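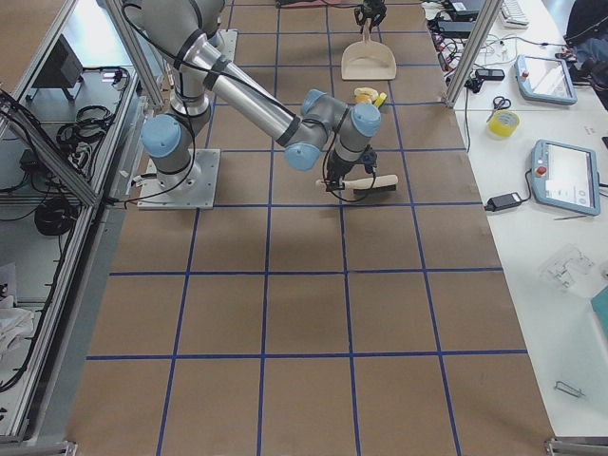 Hand brush, dustpan and a few yellow bits still to be swept up, on a work table covered with brown paper and blue tape.

Sweep-up day at Fadelby workshop, benches next

Fadelby. The shared workshop on Grakcombe Road is having its big clean on 8th August, doors open from 9. Tables first, then floors, then the store cupboard if there's time. Last one was in April and it shows.

Brushes and dustpans are provided, 6 new sets came in from Kütt last week. Bring gloves if you want them. Old paper comes off the tables and goes in the recycling, tape peeled off first please, the recycling people sent back a whole load over tape last time. Fresh paper is on the roll by the sink.

Small parts go in the tubs, not the trash. If you dont know what it is, put it in the tub marked Fadoden and somebody will sort it later.

Parking in the back lot only, the front is blocked off for the road work. Gate code is 2483 for the day. Coffee at 11, lunch is bring your own. Should be finished by 3, some 4 hours of actual cleaning with the breaks taken out.

Workshop reopens to members Monday mornign, usual hours.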